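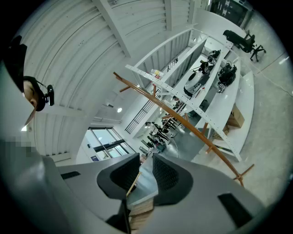
Optical bench walk-through, Wolstead room, December

Filled in by Socorro Chambi. I've put my comments under each item, so skip down to the ones marked FIX if you're in a hurry. Same sheet as last time except I added a line for the spare mounts, which I kept meaning to do!

1. Table legs and air supply
OK. All four legs float and come back level when I lean on a corner. Supply gauge reads 80 psi, same as on the last sheet. The hose by the door leg has a kink starting again. I turned the fitting a bit and it relaxed, but please look at it when you walk past.

2. Breadboard surface
OK, mostly. Found one burr near the back row where somebody dragged a post base across (you know who you are, and so do I). I stoned it flat and wiped it down. A few of the tapped holes had old thread locker in them, so I ran a tap through.

3. Posts and post holders
FIX. Two of the Olex holders won't lock. The thumbscrew turns and turns and the post still slides down under its own weight. I pulled both and put them in the red tray. Don't fish them back out because you're short one! Borrow from the Sala cabinet and sign the card.

4. Kinematic mounts
OK. I ran every adjuster end to end by hand. The older Etulus mount on the input side feels gritty in the last couple of turns, but it holds position fine. I'd like to clean and regrease it in the new year when the setup comes down anyway. Until then keep it near the middle of its travel.

5. Lens cells and retaining rings
OK with a comment. One ring on the collimator was only finger tight. I snugged it with the spanner wrench and checked that the lens doesn't rattle. Please use the wrench and not tweezers. I found a fresh scratch on the ring, and an inch over that would have been the glass.

6. Dovetail rails and carriers
FIX. Carrier number 87 (the wide one) rocks on the rail when it's clamped. I took it off and there's a nick on one side of the dovetail, probably from a drop. It might file out, but I'd rather have the shop look first. Tag is on it. Everything else on that rail slides and clamps the way it should.

7. Blank mounts and home-machined parts
New line! We have a pile of these now and some of them still have sharp edges from the mill. I cut my thumb on one, nothing dramatic. Anything you drill or bore yourself gets deburred and washed before it comes into the room, and please scratch your initials on the bottom so I know who to ask about the odd ones.

8. Beam blocks and shields
OK. Blocks are in place at both open ends and the side shields are screwed down. One block had been shifted to make room for a coffee cup. The cup is now at the sink.

9. Eyewear
OK. Every pair on the hook has a readable label and no cracks. The strap on the small pair is getting stretchy, and I've ordered a new one.

10. Interlock and door sign
OK. Opened the door with the shutter open and it closed right away, tried it twice. The sign lights up. The bulb behind the second letter is dim, so I asked facilities for a replacement.

11. Cables and floor
FIX, and it's an easy one. The power strip under the bench is lying on the floor again where the mop gets it. The screws for the bracket are in a bag taped to the wall. If you get to it before I do, initial here: ____

12. Cleaning supplies
Lens tissue is low, solvent is fine, the wipes box is full. The blower bulb has wandered off. It's blue, and I want it back.

Open items: 3, 6, 11. The dovetail is the one I care about most, so please don't use that carrier until the tag is off. I'm usually in after 2 if you want to go over any of this at the bench.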